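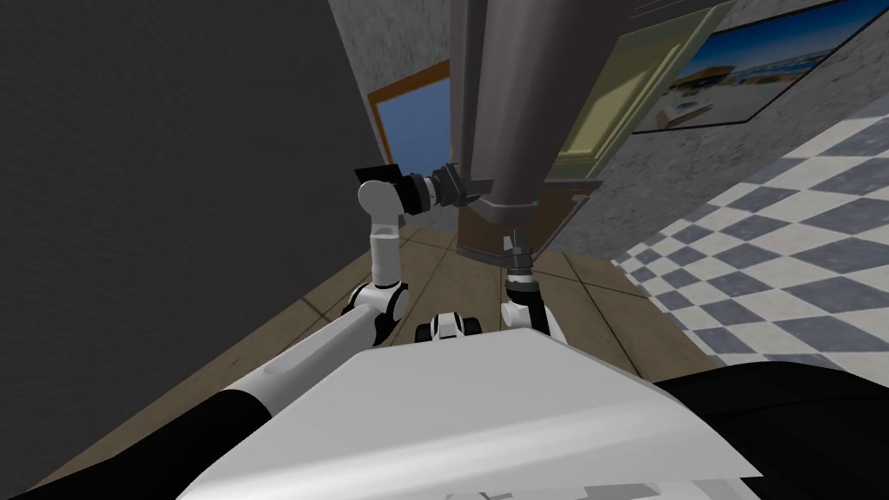 Fig. 4. Column with wider brown base, stone-textured wall, framed picture, doorway (rendered view).

Home > Manuals > Lirneck Room Planner > Section 4 > Next

4. Measuring and entering a room

Do this before you pick paint or furniture. Takes an hour, more if the room has odd corners.

1. Clear the baseboards. Tape has to lie flat.
2. Start at the main door, go clockwise. Write every length down in inches, on paper first.
3. Measure each wall twice. If the two don't match, do a third.
4. Open Sitance, pick New Room, type in the walls in the same order. Press Close Loop.
5. A red gap means the last wall doesn't meet the first. Small gap, press Snap. Anything over 2 inches, go back and remeasure.
6. Add doors and windows. Measure to the outside of the frame.
7. Add columns. Use Round or Square, then enter shaft and base seperately. The base is what furniture bumps into.
8. Ceiling height last. Check two corners, old houses sag.

NOTE: Wall finishes don't change room size. Real stone or thick paneling does, so measure from the finished face.

NOTE: Longest wall you can enter is 1240 inches. Longer than that, split it in two and join with a Flat corner.

CAUTION: Snap can't be undone once the room is saved. Save a copy first.

CAUTION: Don't measure off a stepladder on your own. Get someone to hold the other end.

4.1 Angled walls

Measure the wall itself, then the diagonal to the far corner. Enter both. Sitance works out teh angle. Corner shows 158 degrees and looks square to you? Wrong diagonal, try again.

4.2 Printing

File, Print Plan, Fit to Page. For a shop to quote from, pick Scale instead and leave the notes on.

Comments (3)

Verna Zamora: Step 5 got me. Had typed 72 for 27. Fixed now thanks

Nicanor Paredes: where is Flat corner? not in my menu

Mawar Ngui: @Nicanor under Corners, More. You need the April update

Contact: Lirneck Help Desk, ext. 2319 | Copyright Lirneck | Back to top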